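About Lostari

Lostari plans and prices small automation cells for companies and schools that are buying their first one. We do not sell arms, controllers or software, and we take no commission from those who do. A client pays us for a plan, a budget and a list of equipment, and can take that list to any supplier.

The company was started by Ertuğrul Eren, who had spent his earlier career in purchasing for a packaging plant. He still reads every budget before it goes out. Our office and test room are in the Kinik building, second floor, with freight access from the yard.

What we do

Most work begins with a task study. The client sends us the parts to be handled, or a set of similar parts, along with the cycle time they need and the floor space they have. We set up the task on a bench and measure reach, payload, clearance and repeatability. The study produces a short report that states which class of arm is sufficient and where a larger one would be wasted money.

The second stage is the budget. We price the cell in five groups: arm and controller, tooling, work surface and fixtures, guarding and electrical work, and labor for installation and training. Spare parts and the first two years of service are listed on a separate sheet so that they can be charged to operating cost if the client's accounting requires it.

The third stage is the order schedule. Arms and controllers usually have the longest lead times and are ordered first. Tooling is ordered after the bench work is signed off. Clients who order tooling early tend to order it twice.

How we cost a bench

A first study is charged at a fixed fee of $3,000. The fee covers bench time, the report and one review meeting. If the client goes on to the budget stage within the same fiscal year, half of it is credited.

Work surfaces are often left out of a first budget, and they should not be. A tabletop that cannot take fixtures will be replaced. We specify a surface with a regular hole pattern, and a flat board on top of it where the task needs a plain area to move parts across. In a recent plan for Wendano, the surface, board and mounting hardware came to $2,763, and the set of test pieces and simple end tools came to $486. Both lines were small compared with the arm, and both were missing from the three supplier quotes the client had already collected.

Test pieces do not have to be the production parts. For early pushing and placing trials we use small solid shapes: cylinders, cubes, stars and so on. They cost little, they do not damage the tool, and a tall piece behaves differently from a low one in ways that matter when choosing a tool. Production parts come in at the second round.

A plain rod is the first end tool we recommend for this kind of trial. It has no moving parts and needs no air supply. It will not answer questions about grip, and the report says so. For grip trials we budget a two-finger unit and a vacuum cup as separate lines, and the client may drop either.

Schools and training centers

We work with technical schools on the same terms, with two differences. The plan is laid out to match grant categories, and the schedule is set backward from the start of the teaching term. Schools that want equipment in place for fall should have the study finished by the end of April. The Havlíček training center followed this schedule and split its purchase over two budget years, with the arm and bench in the first and the guarding for a second station in the next.

Our records

Lostari has completed 61 studies. Eleven of them ended with advice not to buy, usually on volume. Those reports are charged at the same fee.

Prices on this page were last reviewed on 2/19/23. Freight and sales tax are not included. Requests for a study should give the part dimensions, part weight, required cycle time and available supply voltage.
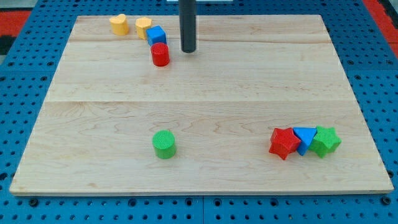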